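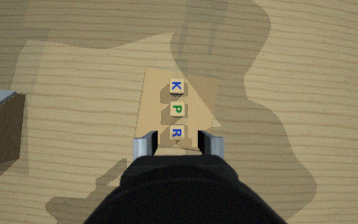

Three cubes on a board, computer rendering.

Reading Group on Doctrine and Creation Concludes Its Spring Term

The Puklow Center for Theological Study has completed the spring term of its reading group on the doctrine of creation. The group met from March onward in the lower library and gave its full attention to one question: what Christian writers have meant when they say that the world was made out of nothing, and what they have taken that claim to rule out.

The first sessions were devoted to the early church. Members read selections from Irenaeus and Theophilus of Antioch alongside the opening chapters of Genesis. Discussion centered on the claim that God did not shape the world from material already at hand. For these writers, the point was tied closely to worship. If matter stood beside God from the beginning, then God would be one power among others, and thanksgiving for the material world would have to be divided. Several participants observed that the biblical text itself does not state the doctrine in the terms that later became standard, and the group returned to this difficulty more than once.

The middle part of the term took up Augustine, in particular the last three books of the Confessions. These books are often passed over by readers who come to the work for its account of a life. The group found that they repay slow reading. Augustine asks what it can mean to speak of a time before creation if time itself is a creature, and he declines to give the mocking reply that he reports having heard from others. Two sessions had been set aside for this material, and a third was added at the request of members.

Thomas Aquinas followed. The assigned questions from the Summa Theologiae treat creation chiefly as a relation of dependence, which would hold even if the world had no first moment. Aquinas held on the authority of Scripture that the world did begin, but he did not think that reason alone could prove it. This distinction proved to be the most debated matter of the term. Some members felt that it left the ordinary believer with too little to say to a skeptical neighbor. Others judged that it freed the doctrine from depending on any particular account of how the universe developed.

The closing sessions turned to modern Protestant writing, with readings from Schleiermacher and Barth. The contrast is a familiar one, but the group was asked to set aside the usual labels and to compare how each author moves from the confession of faith to statements about the world. The Guzmán Lecture, held in the same week as the final session, addressed a related subject, the place of the Sabbath in Reformed accounts of creation. Attendance at the lecture was 127. The text will be printed in the next issue of the Fultero Papers and will be available to members without charge.

Library Notes

The library has received a gift of 224 volumes from the former seminary at Drullance. The greater part consists of nineteenth century works on dogmatics and church history, many of them in German. Cataloging is under way. Until it is complete, the volumes may be consulted in the reading room on request but may not be borrowed. Members who are able to assist with titles in Gothic type are invited to write to the library office.

Members are also reminded that books on reserve for the spring term should now be returned. A total of 17 remain outstanding.

Fall Term

The fall reading group will consider the doctrine of providence. It will begin with Boethius and continue through Calvin to selected recent essays. No knowledge of Latin is required, although the original texts will be provided for those who wish to consult them. Participants are expected to have read the assigned pages before each meeting and to attend regularly. Those who took part in the spring term will be given first consideration for places, provided that they apply by the date stated on the form.

The fee for the term is $100, which covers the printed reader. Reduced rates are available to students and to clergy serving small congregations. Application forms may be obtained from the Center's office or at the library desk.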